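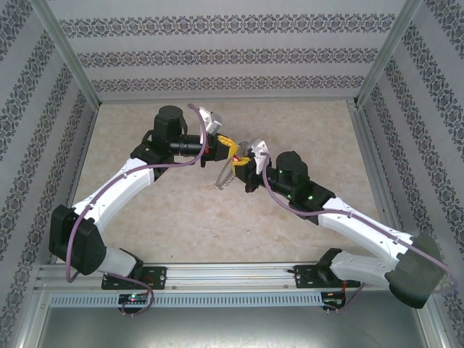 Text: Theda Harms

Why do small things get lost?

Do you have a drawer at home where all the small things live? In our house it is in the hallway. We keep in it a comb, some metal rings, old keys, and many little parts of which we have forgotten the name.

A small thing gets lost easily, and one reason is its weight. When a big book falls from the table, it makes a loud noise and you look down. When a little cap falls, you hear almost nothing. It can also roll. Round things roll far, and they like to stop under the cupboard, where it is dark.

The second reason is color. Your eyes find a thing quickly when it looks different from the ground. Put a red button on a pale table and you will see it at once. A gray comb on a gray carpet is much harder. You can walk past it many times.
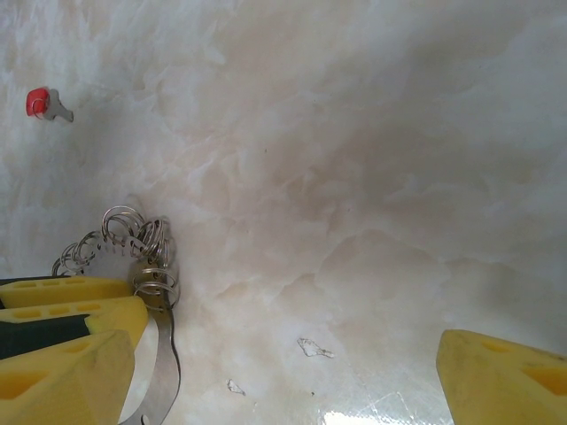
Shiny metal helps your eyes too, but in another way. It throws the light back. Take a flashlight, make the room dark, and hold the light low, close to the floor. Now a metal ring will shine, and even a very small thing gets a long shadow. My nephew Till found a lost key with this trick in June, after I had searched for two days.

People who work with many small parts have one more help: they put the parts together. Rings can go on a bigger ring or on a strip. Buttons can go on a thread. One big bundle is easier to find than 18 single pieces.

Try it yourself: hide a paper clip on the carpet and ask a friend to look for it, first with the lamp on, and then with the flashlight.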